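Häufige Fragen zur Montagezelle Udham

Diese Seite richtet sich an das Bedien- und Instandhaltungspersonal der Stidwood Automation. Sie ergänzt die Betriebsanleitung der Zelle und ersetzt sie nicht.

Wer darf die Zelle einrichten?

Einrichtarbeiten sind Personen mit gültiger Unterweisung der Stufe 4 vorbehalten. Die Unterweisung erteilt Herr Stavros Karras. Für Eingriffe in die Robotersteuerung ist zusätzlich die Freigabe durch die Instandhaltung erforderlich.

Wie wird der Arbeitstisch vor Schichtbeginn vorbereitet?

Die gelben Behälter werden nach Bestückungsplan aufgestellt: Leiterplatten, Kleinteile mit Anschlussleitung und Kabelsätze jeweils getrennt. Die Edelstahlschale steht in der Mitte des Tisches und wird mit einem weißen Bogen Papier ausgelegt.
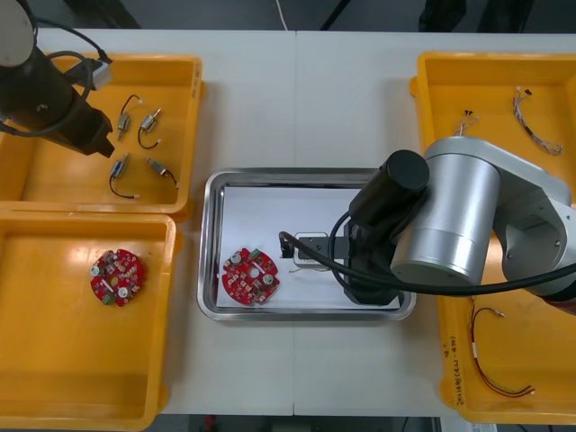
Verschmutztes oder gewelltes Papier ist auszutauschen. Anschließend werden beide Arme im Einrichtbetrieb nacheinander in die Grundstellung gefahren. Die Leitungen an den Greifern müssen dabei in jeder Stellung frei hängen und dürfen weder am Behälterrand noch an der Schale scheuern.

Nach einem Behälterwechsel greift der Arm neben das Bauteil. Was ist zu tun?

Zunächst ist die Lage des Behälters zu prüfen. Stimmt sie, wird im Bedienmenü Plustum die Ablageposition neu eingelernt. Der Vorgang umfasst 5 Anfahrpunkte und ist vollständig zu durchlaufen; ein Abbruch verwirft alle Werte.

Wie wird die Greifposition für die runde Leiterplatte kontrolliert?

Die Kontrolle erfolgt über die Kamera am Handgelenk. Die Finger werden geöffnet und vor die Platine gefahren. Die Zylinderbauteile und die grüne Schraubklemme am Rand dürfen nicht als Greiffläche dienen. Liegt die Platine seitlich versetzt, ist der Greifpunkt nachzuführen, bevor die Finger schließen.
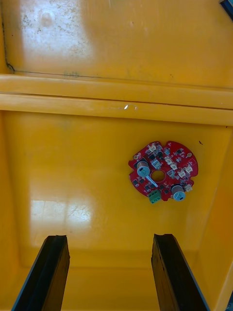

Blick der Handgelenkkamera: geöffnete Greiferfinger, Leiterplatte rechts der Mitte.

Wann sind die Greiferfinger zu ersetzen?

Spätestens nach 78 Betriebsstunden ist eine Sichtprüfung vorzunehmen. Leichte Scheuerspuren sind zulässig. Bei Ausbrüchen an der Greiffläche werden stets beide Finger eines Greifers gewechselt. Ersatz ist unter der Lagernummer 1174 bei Farah zu bestellen.

Womit werden die Behälter gereinigt?

Mit einem fusselfreien Tuch und dem freigegebenen Kunststoffreiniger. Auch Ränder und Innenwände sind abzuwischen. Die Bauteile werden vorher entnommen und in ESD-gerechten Schalen abgelegt.

An wen sind Störungen zu melden?

Während der Schicht an Herrn Periklis Zacharopoulos, Instandhaltung. Störungen am Sonntag werden in das Zellenbuch eingetragen; die Zelle bleibt bis zur Freigabe ausgeschaltet.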